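Swedes, squash and a very full Thursday

22/10/2020

I've been meaning to write about the veg scheme for ages, and today's box was such a good one that I've finally sat down to do it with a cup of tea and soil still under my nails.

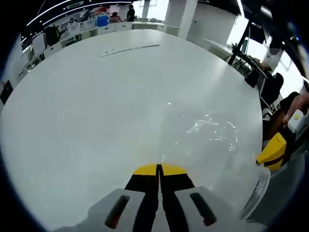
So, the scheme. It's called Datero and it runs out of the old dairy building at Stundus, down past the level crossing. You sign up at the start of the season, you say whether you want a small share or a large one, and every Thursday you go and fetch whatever the growers have picked. You don't get to choose. I thought I would hate that part and I love it! Left to myself in a shop I buy carrots, onions, a head of broccoli and the same bag of salad every single week, and I had done for years.

We joined in July, which was a lovely time to begin because everything was coming in at once. The first box had broad beans, chard, a great heap of beetroot with the leaves still on and a cucumber so prickly I had to hold it in a tea towel. My two children looked at the chard as if I'd brought home a hedge. (They eat it now, chopped small in a cheese omelette, and the younger one asks for "the pink stalks" by name.)

This week it was swede, leeks, kale, a bag of windfall apples and one of the blue-grey squashes from Bozsik, the farm on the hill that grows most of the bigger stuff. I'm mad about these squashes. The skin is like armour and you do need a proper knife and a bit of courage, but inside they're a deep orange and so dense that they roast without going watery. I cut ours into wedges, left the skin on, rubbed them with oil and salt and a bit of cumin and gave them the best part of an hour in a hot oven. The skin goes soft enough to eat. The seeds went in on a separate tray for the last ten minutes and didn't make it as far as the table.

Swede was the one I was nervous about. I had it at school, boiled to a grey mash, and I'd not touched it since. But I've made my peace with swede, and here's how I did it: grate it raw. Coarse side of the grater, plenty of lemon, a spoon of mustard, one of the apples grated in as well, and a handful of parsley if there's any about. It's crunchy and sweet and a little bit hot, almost like radish. My eldest had seconds. I nearly rang my mother.

The other thing I've been doing is the tasting plate, which I pinched from the children's school. Their class has been doing a vegetable of the month since September — everybody gets a little bit raw and a little bit cooked, and they put a sticker on a chart to say which they liked better. There's no sticker for "yuck", which I thought was clever, and you can say "not yet" instead. Last month was beetroot and this month is squash, so mine have been insufferably well informed about it. They told me in the car that a squash is a fruit. They told me again at bedtime.

At home we do it on a Thursday before tea. I put out a few small pieces of whatever's new, and they can try them or leave them. I used to do the whole "just one bite, for me" business and it made everybody cross. Now I put the plate down and carry on cooking, and more often than not it comes back empty. Kale was a firm no for four weeks running. On the fifth Thursday I tore it up, rubbed it with oil and a pinch of salt and baked it until it was crisp, and there was a fight over the last bit. I can't promise it'll go the same way in your house, but do try it, it's so easy. Keep the oven low, spread the leaves right out, and stay in the kitchen with them, as they go from green to brown while you're answering the door.

A few people have asked me what it costs and whether you really get through it all. The small share comes to less than I was spending at the supermarket on veg we half ate, and there are four of us. The large share would bury us. Some weeks we do fall behind, mostly with cabbage, and then I make what we call Wednesday soup. Everything left in the drawer goes in the big pan with an onion, a couple of potatoes and some stock, and if it looks dull I stir in a spoonful of pesto at the end. The best one so far was leek, celeriac and the tail end of some blue cheese. The worst was turnip and cucumber. Please don't cook cucumber.

I've also learned to take the tops off things as soon as I get in. Beetroot and carrots go bendy much faster if you leave the leaves on, and the beetroot leaves are lovely in their own right, wilted down with garlic. Leeks I stand up in a jug if the fridge is full. Squash lives on the landing windowsill, where it'll sit happily for weeks, and I've grown fond of seeing it on my way up to bed.

Collection has changed a bit this year, of course. You get a slot now, and the boxes are set out ready so that you can pick yours up and be off. I do miss the standing about and swapping (I used to trade my fennel for somebody's spare courgettes, and we both thought we'd won). But the growers have started tucking a slip of paper in with each box, saying which field things came from and how they like to eat them, and I've kept every one. That's how I found out that our leeks come from Nillon, which is two miles from my front door. I've walked the dog past that field I don't know how many times and never wondered what was in it. We went on Sunday to look, in the drizzle, all in wellies, and the children shouted "those are OUR leeks!" over the gate at some very patient sheep next door.

If you're in the area, the winter shares open soon and the form is on the noticeboard outside the dairy. There'll be sprouts still on the stalk, parsnips after the first frost, more kale than you think you want, and purple sprouting if we can all hang on until spring. I'm already excited about the parsnips. I want to try them in a cake, the way you would with carrots, with a bit of ginger and some orange icing, and if it works I'll put the recipe up.

Next week's slip says celeriac again, so send me your ideas, please. We've had it mashed, we've had it in soup, and we've had it raw with mayonnaise and mustard. I'm told you can bake a whole one in its skin and carve it like a joint. Has anyone done that? How long did you give it, and did you wrap it in foil or leave it bare?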